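Two-Bin Sorting of Colored Foam Cubes: Effect of the Sorting Rule on Time and Errors
Project report, Lanying Xie
Wenport Technical College, Introduction to Work Methods
Jul 20, 2022
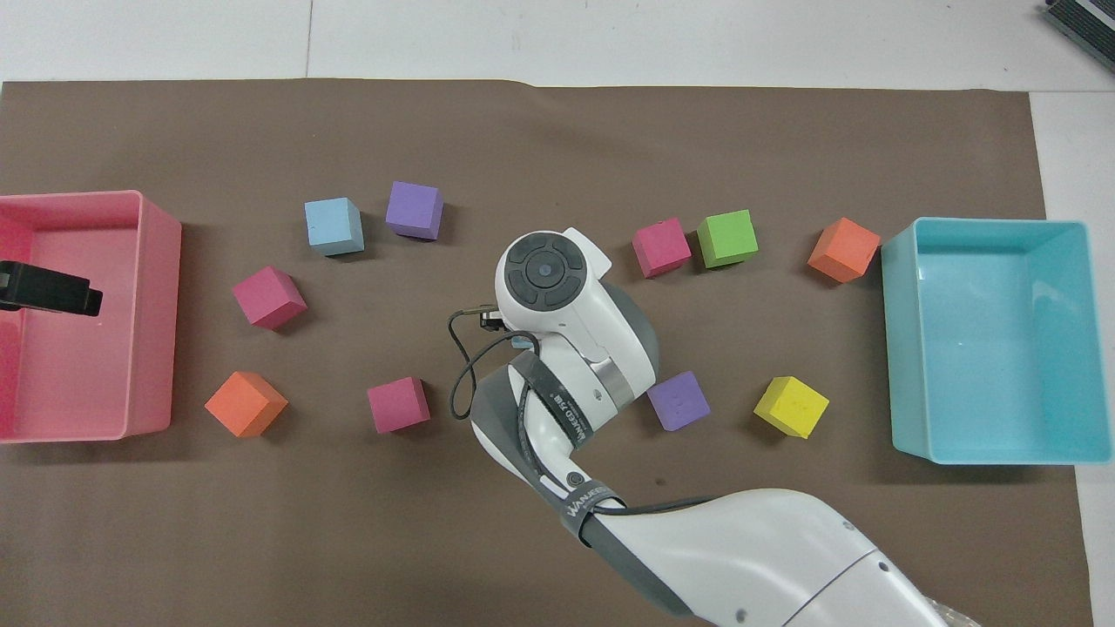
1. Purpose

Sorting small parts by hand is a common first task in packing and kitting work. The rule given to the sorter is usually treated as a minor detail, and the course text gives it one paragraph. This project tested whether the rule changes the time needed to clear a table of mixed cubes into two bins, and whether it changes the number of cubes placed in the wrong bin.

Two rules were compared. Under Rule A (color list), the sorter had a short written list of the colors that belonged in the pink bin, and every other color went to the teal bin. Under Rule B (near bin), color was ignored and each cube went to whichever bin was closer.

2. Materials

The work surface was a white table covered with brown paper. The paper had two uses. It cut down glare from the overhead lights, and it gave a plain background against which all of the cube colors could be told apart. A bare tabletop was tried first and dropped, as the yellow cube was hard to pick out at a glance.

The cubes were foam. Foam was chosen over hard plastic to keep bounce low when a cube was dropped from above the rim. The edges are slightly rounded, so a cube can settle at an odd angle against another. The colors were magenta, orange, purple, light blue, green and yellow, with more of some colors than of others. The uneven mix was kept on purpose. An even mix would let the sorter work out the last few cubes from memory.

The bins were open plastic, one pink and one teal, placed at the left and right sides of the paper. The teal bin has walls that slope inward toward the floor. Neither bin was fixed down. Bin positions were marked on the paper in light pencil and checked between trials.

3. Method

Each trial began with the cubes scattered over the middle of the paper, every one turned to a different angle. Scatter was done by shaking the cubes out of a cloth bag from one hand's width above the table. Any cube that came to rest against a bin was moved back toward the center before the clock started.

A trial ended when the last cube was released. Cubes that missed a bin were left where they fell and counted as errors. Times were entered in a Grurar spreadsheet, along with the rule, the error count and a short note.

A total of 102 trials were run. Two were thrown out after the paper slid during the trial — both on the first day, before the corners were taped. The remaining 100 were split evenly between the two rules, in blocks of 5, with the order of blocks drawn at random.

4. Results

Rule B was faster in nearly every block. The gap was largest early in the project and narrowed as the color list became familiar, but it did not close.

Errors followed a different pattern. Under Rule B, most errors were misses, where the cube struck the rim and fell outside. Under Rule A, most errors were cubes placed in the wrong bin, and magenta and purple were the pair most often confused. This was worse in the late afternoon, when the overhead lights were on and the blinds were down. Light blue was never confused with another cube color, but it was twice placed in the teal bin when the list called for pink. The likely cause is the bin color itself, which is close enough to light blue to suggest a match.

5. Discussion

The time cost of Rule A has two parts: reading the list and reaching across the table. These were not separated in the present design. A third rule, with color ignored and the bins alternated, would require the same long reaches without the list and should be run before any claim is made about reading time alone.

Bin color needs to be controlled. Pink and teal were the bins on hand, and both sit near a cube color. Bai (course handout 4) recommends gray containers for any task where the part color carries meaning, and the light blue errors support that advice.

Sorting order was not recorded. From the notes, it seems that cubes near the center were left for last under Rule B, where the choice of bin was least clear.

6. Further work

The setup will be reused in September with gray bins from Drakico and the alternating rule added. The pencil marks will be replaced with printed corner guides. Cube positions at the start of each trial should also be recorded, so that reach distance can be included in the analysis.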